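Utora gripper comparison

The Utora gripper comparison is a simulation-based method for testing parallel grippers and wrist cameras on two-armed mobile robots. It was written by Keisha Sorensen and Callum Yule at the Kornorville robotics laboratory and is maintained as part of Utora, a set of simulated indoor spaces and control scripts. The comparison is used to choose a gripper, a camera mount and a controller before any hardware is bought. It does not measure grip force.

Background

Earlier work at Kornorville compared grippers on a bench, with the arm bolted down and the test objects placed by hand. Results from the bench did not carry over well to mobile robots. A gripper that reached every object on an open table could fail in a hallway, where the arm has less room to swing and the wrist camera often has a wall or a door close to one side.

Sorensen proposed moving the comparison into simulation, so that the same approach could be repeated with only the gripper model changed. Yule wrote the controller interface and the scoring script. The first version covered a single arm. Support for two arms was added in version 3, along with a second viewpoint above the body.

Test setup

Each run loads a robot model, an indoor space and a list of target poses. The indoor spaces are domestic: hallways, door openings, and the floor beside cabinets and other large furniture. Light levels are kept low in part of the set, as contrast between the gripper and the floor has a strong effect on camera-based controllers.

The body view looks over the top of the robot's casing toward the work area. It is used to check arm clearance and to confirm that both arms start from the same pose in every run. In the hallway space, the arms reach forward toward a carpeted passage with a reddish-brown door on either side.

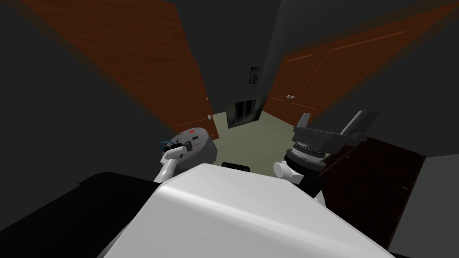
Wrist view

The wrist view is taken from behind and above the gripper and moves with it. Most scoring is done from this view. The two fingers must both be visible when open, and the gap between them must be clear enough for the controller to place a target in it.

Finger shape matters more here than in the body view. Flat, plate-like fingers present a wide face or a thin edge depending on the angle, so the two fingers of one gripper can look quite different in width. A controller that locates the fingers by outline has to allow for this. A dark gripper body against a dark floor is a further difficulty, and outline methods tend to rely on the lighter fingers alone.

Yule's notes recommend a check with nothing in the grip before each series. The gripper is held open near a vertical surface, and the controller is asked to report finger position and distance to the surface. If the reported gap differs from the model by more than the set limit, the camera mount is adjusted and the check is repeated.

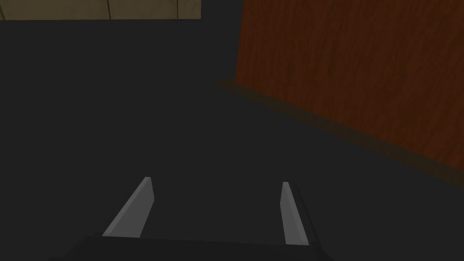
Reading time: 3 min

Grippers and controllers compared

Two gripper models are supplied with Utora. The Flandetti model has a short stroke and a compact wrist, and clears door frames with little change to the planned path. The Lambrechts model opens wider but needs more room behind the wrist, and its default path had to be rewritten for the hallway space.

The published series consists of 1,222 runs over 103 target poses. Of these poses, 41 are within reach of both arms and are used for the two-arm score. The rest are assigned to the nearer arm.

Two controllers are included. The first follows a path computed in advance and uses the wrist camera only for a final correction. The second corrects its path continuously from the camera. The continuous controller gave better final alignment in the lighter spaces. In the darker spaces it lost the finger outline more often, and the precomputed path was the more reliable choice with either gripper.

Limitations

Contact is simplified. Finger pads are treated as rigid, and cable drag is left out of the arm model. Sorensen has stated that the scores should be read as a ranking within one indoor space, as scores from different spaces are not on a common scale.

See also

Parallel gripper
Wrist-mounted camera
Visual servoing
Mobile manipulator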